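Marnen 卡带读取器 P型

产品概述
Marnen P型用于读取8位及16位家用游戏机卡带的程序区与存档区，通过USB与电脑连接，以只读磁盘的形式挂载。存档区可在配套软件中切换为可写。读取器本身不含任何游戏数据。

规格
接口：USB Type-C，附线长2米
供电：总线供电，无需外接电源
卡槽电压：3.3 V / 5 V，由拨动开关选择
卡带识别超时：200毫秒
识别库条目：979
存档格式：SRAM、EEPROM、FRAM
工作环境：室内，无凝露
外壳：ABS，底部四个防滑垫

识别与校验
插入卡带后，固件先读取头部信息，再与识别库比对。比对成功时指示灯常亮绿色，磁盘根目录出现程序文件和存档文件。未收录的卡带指示灯为黄色，需在软件中手动指定容量和映射方式。校验值不一致多由触点氧化引起，清洁后重新插入再读一次；连续两次结果不同的数据不应保存。

存档写回
写回前软件自动保留原存档副本，文件名后缀为.bak。带电池的卡带在写回过程中不得拔出。时钟芯片的时间值单独存放，写回时默认不覆盖。画面同步选项仅用于配套播放器，固定为60 Hz，与读取速度无关。

固件
当前固件由Kornél Juhász维护，九月版修正了部分多合一卡带换页时的地址错误。升级时按住侧面按键再接入电脑，出现名为PERNDEN的磁盘后将固件文件拷入即可。旧版识别库不能用于新固件，须一并更换。

包装内容
读取器主机、USB线、转接卡槽、触点清洁片、说明书。
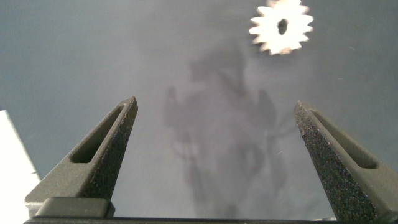
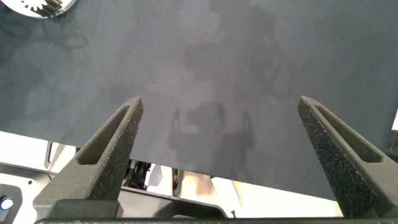
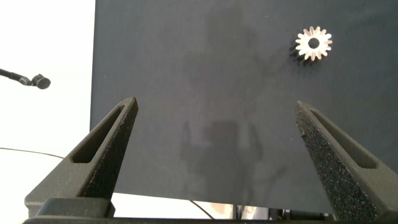 卡带无法识别且清洁无效时，可向Kovville服务部提交检测申请，随附卡带正反面及触点的照片。卡壳应先拆开，电路板平放，衬底用哑光灰色或深色材料。光线须避免单侧直射：第三张图中齿轮的正面亮得近乎发白，左下侧的齿面则落在深黑阴影里，镀金触点若拍成这样，划痕与氧化斑都难以分辨。遇到这种反差，换一个角度补拍一张，两张都提交。第二张图灰色表面上那种柔和的投影不影响判读，前提是影子不压在触点上。照片不要裁切，不要加滤镜，芯片丝印应能读清。

保修与配件
主机保修两年，清洁片属消耗品，不在保修范围内。卡槽磨损可单独更换，型号为Suksawat S2，更换时无需焊接。自行改动卡槽电压电路的主机不予保修。技术咨询联系人：Catríona Carroll；备件订购联系人：Sang Kim。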